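Nukska Fingertip Guard Set for two-finger grippers

Replacement guards and retaining clips, with a free exchange for sets from the first batch

Sold by Dreletti. Set of 2 guards, 8 clips, one fitting key and a printed card. In stock.

If you have come to this page by way of our letter in July, welcome, and thank you for reading it. You are very likely the owner of a first-batch guard set, and the part you want is the section headed "Exchanging a first-batch set" further down. Everyone else is welcome to read from the top, though we would ask you to read the safety part as well, as it explains why the clips look the way they do now.

What the guards are for

A gripper that works among crockery has a hard life. It goes down towards the rim of a bowl or a mug many times in an afternoon, and sooner or later it meets the rim a little harder than anybody meant it to. The Nukska guard is a soft sleeve that slips over the end of each finger and takes the knock. It protects the bowl, it protects the finger, and (this was the reason Weronika Makowska drew the first one) it gives the arm a better hold on glazed surfaces, which bare fingertips are inclined to skate across.

The sleeve is held on by clips, four to a finger. There is no glue and nothing to cure, so you can take a set off at the end of the day, wash it in warm soapy water and have it back on before the kettle has boiled.

What went wrong with the first batch

We would like to set this out properly, as several of you wrote in with very good questions and deserve better than a line in small print.

The first-batch clips had a square shoulder. When a finger came down on a rim at a slant, the rim could catch under that shoulder and lift the clip. Usually it sprang back. Now and then it didn't, and the guard crept down the finger by a few millimetres without the arm noticing anything amiss. The controller still believed the fingertip ended where it always had. On the next approach the guard touched the bowl early, the arm pushed on towards its target height, and the bowl either tipped or cracked.

Our first report came from Konrad Kälin, who was running a table-clearing routine and lost a serving bowl on the 193rd approach. He very kindly kept all the pieces, and the clip as well, and posted the lot to us in a biscuit tin. Cosimo Vitale then spent a fortnight trying to make it happen on our own bench and managed it twice. No one has been hurt, we are very glad to say. A cracked bowl has sharp edges all the same, and a loose guard can drop into a sink or a drawer, so we stopped selling the set that same week and wrote to everyone who had bought one.

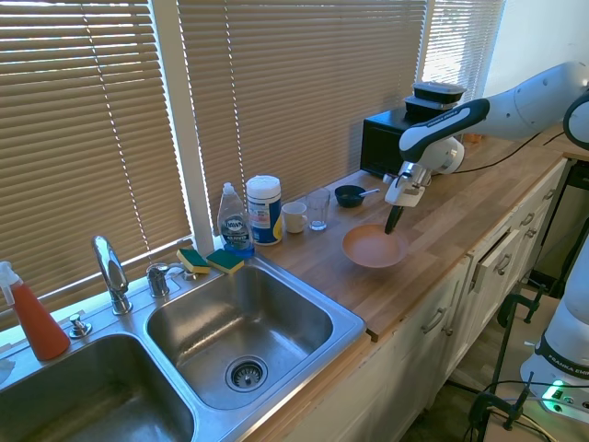
Gripper over the rim of a shallow bowl. Slanted approaches to a rim are where the first-batch clips could lift.

Bowls of that shape are the awkward ones, as it happens. A shallow bowl gives the gripper very little height to play with, and if a guard has slipped there is hardly any room for the mistake. Tall mugs are more forgiving, though please don't take that as permission to carry on using old clips on mugs!

What we changed

The new clip has a rounded shoulder, so a rim slides past it with nothing to catch on. It also sits in a deeper groove, and you will feel a definite click when it is home. If there is no click, the clip isn't in.

We added a raised line around the top of each sleeve as well. When the guard is properly seated the line meets the edge of the finger with no gap at all, and you can check it at a glance from the other side of the worktop – a small thing, but it is the change that customers thank us for most.

Konrad Baumgartner put the new set through 1,000 slanted approaches on stoneware, with the sleeves taken off and refitted at intervals, and none of the clips lifted. We shall go on testing, and if anything turns up it will be added to this page.

Fitting

Stop the arm and engage the emergency stop before your hands go anywhere near the fingers. A paused program is not enough.

Wipe the fingers with a dry cloth. Grease is the usual culprit when a sleeve won't sit straight.

Slide the sleeve up until the raised line meets the edge of the finger, then press the clips in with the fitting key, working on opposite sides in turn.

Give the sleeve a firm tug downwards. It should not move.

Enter the new fingertip length in your controller. The sleeve adds 2 mm, and the arm needs to be told about it. Please run your first approach slowly, over something you wouldn't mind losing.

If a guard slips in use

Stop the arm and leave the bowl where it is until the arm is quite still. Don't be tempted to push the sleeve back up by hand between moves – we know how tempting it is, having done it ourselves. Take the guard off completely, look at the clips, and fit fresh ones if any shoulder is scuffed or bent. If you are on new clips and it still slips, we should very much like to hear from you.

Exchanging a first-batch set

First-batch sets have grey clips. The new ones are yellow, so there is no need to hunt for a number. Post the grey clips back to us in any envelope you have to hand, with your name and address, and we will send a complete new set, sleeves included, at no charge. You needn't find your receipt. If your set came through Wurero or Golestani, send it to us directly all the same, as they have passed their remaining stock back and can't exchange it at the counter.

Claims for broken crockery go to Vinzenz Schwaiger at the workshop. A photograph of the damage is helpful, and he answers letters in the order they arrive.

Care and storage

Warm water and ordinary washing-up liquid. No dishwasher, no bleach. Keep spare clips in the tin with the lid on, away from direct sun, which makes them brittle in time.

Spare clips are also sold separately, in yellow only.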